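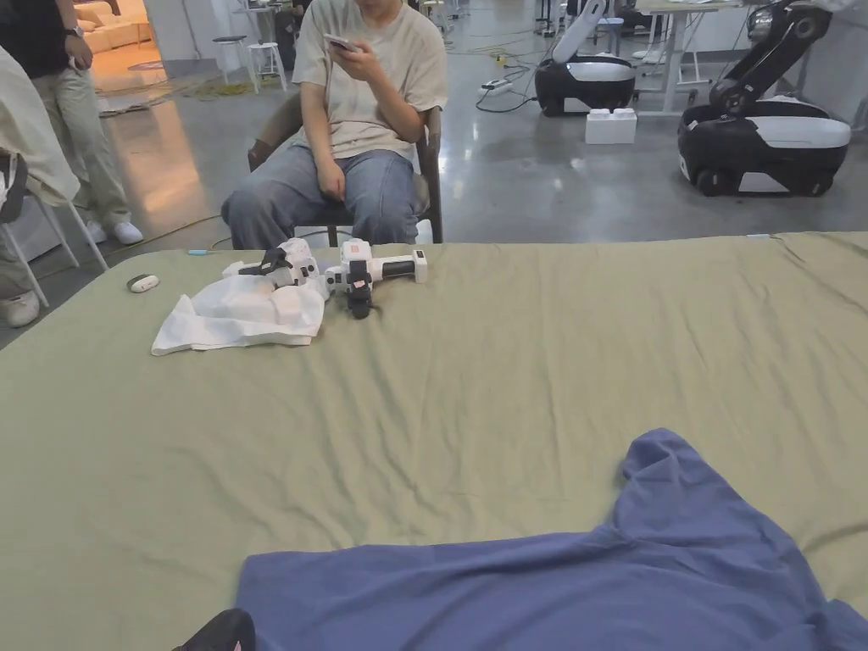
How long should you leave a stain before you treat it?

As short a time as you can manage, and cold water first. Sizwe Mahlangu gives that answer to anyone who comes through the door of Sithole, the dry cleaner and laundry in Jeltton where he has worked for 17 years.

"People wait until the end of the week," he says. "By then it has been warm, it has been in a heap with other things, and the tea is part of the shirt."

We spoke in February in the back room at Sithole, before the shop opened at eight. He started on the front counter, taking in coats and writing tickets, and moved to spotting after the woman who did it retired. Spotting is the hand work on single stains before a garment is washed or cleaned. He learned it by watching her for 4 months and was not allowed to touch silk for the first three.

Most of what comes in is ordinary. Gravy, ink, collar grease, grass. Wedding clothes arrive in a rush from late spring. School blazers come at the end of each term, often with something in the pockets.

I asked him what people get wrong at home.

"Hot water on blood. Hot water on egg, on milk. You cook it in," he says. "And rubbing. They rub a little circle until the colour comes off, and then they bring me a clean circle on a dirty jacket."

He presses from the back of the fabric with a folded white cloth and moves to a clean part of it each time the stain comes through. Grease gets washing-up liquid, left for a few minutes and rinsed. For red wine he uses cold water and patience. He does not use salt.

"Salt is for the table. I have seen it make no difference and I have seen it make a mark."

He is less strict about products than I expected. The shop uses a spotting fluid from a supplier called Skemico, and at home he buys whatever powder is cheap. He has no time for fabric softener on towels.

Not everything can be saved. Bleach marks stay, and so does most hair dye. Last year a man from the Fluner estate brought in his father's overcoat with paint down one side, and it took three visits to get it fit to wear. The bill came to £217.

"I told him the price before I started," Mahlangu says. "He said go on. You could still see it if you knew where to look - on the cuff, mainly."

He does his own ironing in the evening with the radio on. Shirts first, while the iron is still heating up for the linen.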